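Friday was a collecting day again, and I came home with my ears still ringing and a big grin on my face. I've been meaning to write this up since October, when we started calling the project Giltatus (long story, skip it).

The short version: we want a robot arm to learn to pick blocks out of a metal bin, and to learn it from examples. Lots of them. My target for this round is 2000 attempts, and every one gets saved with the camera view, the arm's position the whole way through, and a yes or no at the end for whether it came up holding something. The noes count! I threw them out in the first batch, and the model we trained on it would happily close on thin air all afternoon. Now a good clean miss makes me almost as happy as a grab.

The running total across all batches is 3821, which sounds like a lot until you plot where in the bin those attempts landed. Ours piled up in the middle. The corners were nearly bare, and so was anything close to a wall, where the fingers have to come in at an awkward angle. So this round I'm placing blocks on purpose for part of the day: two nearly touching, one half under another, one pushed up against the side. Then I let the arm stir things up by itself for a while, and it comes up with arrangements I would never think of. I love that part.

Software notes for the few of you who ask. Clideck does the recording and Osman is our little labeling tool, and they finally agree on timestamps! For weeks the yes/no mark was landing on the wrong attempt whenever I paused to reset the blocks. The fix was 4 lines. I found it while looking for something else.

I also lost 38 attempts to a full disk, so please go check your disk. I re-ran them after lunch and made most of them tight two-block layouts, so they may be better than what I lost.

Next I want to try training on the miss-heavy half by itself, just to see how strange it gets. After that comes the Garketau set, with rounder pieces that roll when you nudge them. I'm a bit scared of that one and also can't wait. If you've collected grasps on things that roll, tell me how long you let them settle before you start the next attempt, I'm going back and forth on it.

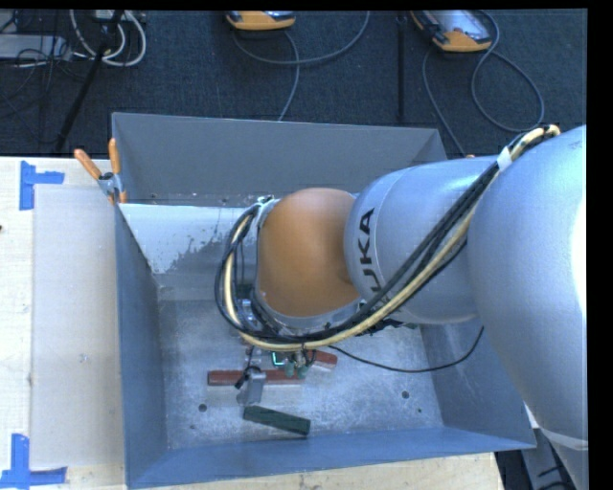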